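Tustlow Heat Recovery Ventilator, Model 144

Whole-house fresh air for airtight new builds and deep retrofits

If you are building a tight house, you need a plan for the air inside it. That's where the Tustlow 144 comes in, and we love this unit! It pulls stale air out of kitchens, baths and laundry rooms, runs it past a heat exchange core, and hands most of that warmth over to the fresh air coming in. The two streams never mix. Bedrooms stay fresh all night with the windows shut, even in the dead of winter.

We have been fitting the 144 in custom homes since it replaced the older Gellov box, and the jump is a big one. The fan motors are quieter, the core slides out from the front (the Gellov had you lying on your back with a flashlight), and the condensate drain can go left or right. Small change, but it has already saved us from moving a wall stud more than once.

What size house is it for?

The 144 suits most three and four bedroom homes on one or two floors. Long, narrow plans can work too, but the duct runs need some thought, so please send us your drawings early. Before the framing is up is perfect. After the drywall is up is a much harder conversation, and we have had it.

The cabinet is 24 inches wide and 55 pounds without the core, so two people can hang it on a wall without a lift. It likes a spot inside the insulated part of the house: a utility room, a heated basement, a big closet off the hall. A cold attic is a poor home for it. You lose heat through the cabinet, and you will hate changing filters up there.

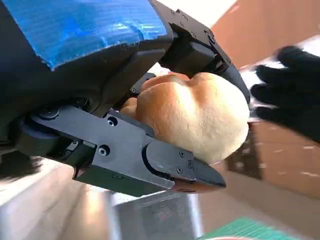 Johanna Riedl wrote to us after her first heating season with the 144 and said she had worried most about noise, with the cabinet sharing a wall with her study, but that she only hears it on boost, when somebody is in the shower. She did wish the filter reminder could be set for a longer gap. It can, and it's buried in the second menu: hold the fan button until the light blinks, then step through to F3.

Ducts and grilles

We pair the 144 with Serkine semi-rigid duct, which runs back to a central manifold with no branches along the way. Every room gets its own line, so sound doesn't travel from one bedroom to the next, and balancing goes so much faster. The round ceiling grilles come in white or primed for paint. There's also a slim floor grille for rooms with vaulted ceilings, and it looks great next to wide plank flooring.

Controls

One wall dial with low, normal, boost and away. Bath switches can trigger boost on a timer, and there is a humidity sensor in the extract side that will do the same thing by itself. No app needed! If you want one, the Nyarko control module plugs into the board and adds scheduling.

In the box

Ventilator with core fitted
Wall bracket and rubber mounts
One set of supply and extract filters
Condensate trap
Wall dial with cable
Installation manual

Sold separately: duct, manifolds, grilles, outdoor hoods, Nyarko module, pollen filters.

Part number: TU-655
Page updated 02/09/2026

Kofi Mensah looks after duct layouts and is happy to go over a floor plan with you, rough sketches included. Send a PDF or a clear photo of the drawing and mark which way is north, where the kitchen range sits, and which way the floor joists run.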